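Simulated kitchen gallery: collecting demonstrations in Oprea

Page kept by Georges Sabbagh

Oprea is the simulated kitchen we use at Lerano to gather demonstrations for the appliance model. An operator drives the arm through a task, the session is logged along with the camera views, and the log goes to Zukum, our review tool, where a second person accepts it, trims it or throws it out. Accepted sessions become training examples.

This page is the gallery for the microwave set. It started as a place to keep renders that came up in review meetings, and people kept linking to it, so the notes have been cleaned up a little. The picture is from the gripper's own view. Room views are kept on the Iduleck page, together with the drawer and faucet sets.

Each microwave task has a short written instruction, such as "open the microwave door" or "press the start button." The operator sees the instruction at the top of the screen and has 30 seconds to finish. A session that runs over is kept but flagged, and the reviewer decides whether the slow part can be trimmed. Most of the flagged ones are button tasks. Doors are quicker once an operator has done a few.
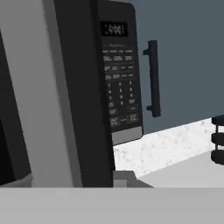 Close range at the microwave, gripper view. Display and keypad to the right, gripper along the bottom.

At this range the view holds very little except the appliance. The keypad digits can be read, but the short labels on the upper button rows can't. We left the panel texture as it was. The model is told which button to press in words, and for the function keys it has to learn the position on the panel, so we collect those from several starting poses. For the number keys we collect fewer.

The steep angle is common in this set. Operators tend to bring the gripper in from the side, and the front of the oven then slants away across the image. In the first batch almost every approach looked like this, and the model trained on it did badly when it started square to the door. The second batch has fixed starting poses: 9 for each task, with 3 of them facing the front of the oven. Operators can't skip a pose. If one is unreachable they mark it and it comes back to me on Monday.

Notes on surfaces

Cabinet color and countertop pattern are changed between kitchens. The blue-gray cabinet with the black bar handle and the white speckled counter is one combination out of the current list. Dark appliances on light counters give clean edges, which makes them easy to work with, and we were using too many of them. The next batch moves toward darker counters and lighter ovens. If you are building a kitchen for it, please check the list in Iduleck before picking finishes.

Small objects on the counter are left in place even when the task does not involve them. They are placed by the layout script before the session begins. Contact with one of these objects does not end a session, but it is logged, and Zukum shows the contact on the timeline.

Notes on review

Reviewers should look at three things in a microwave session: whether the instruction was met, whether the gripper passed through any part of the oven, and whether the last second is still. The second one is easy to miss in the gripper view. Open the room view as well and step through the contact by hand. A session where the fingers clip into the panel gets rejected even if the button registered.

Two people review each button task for now. When they disagree, the session goes to a shared folder and we look at it together. Door tasks need one reviewer.

Please don't trim the approach. Earlier versions of the guide said to start the clip when the gripper reached the appliance, and we lost a lot of useful motion that way. The approach is most of what the model needs from these sessions. Trim pauses at the start, before the arm moves, and leave the rest alone.

Adding to this page

Send renders to me with the session number and the task instruction. Use the full-size file from Zukum, since screen grabs lose the panel text. One line of caption is enough. Pictures from rejected sessions are fine too, as long as the caption gives the reason.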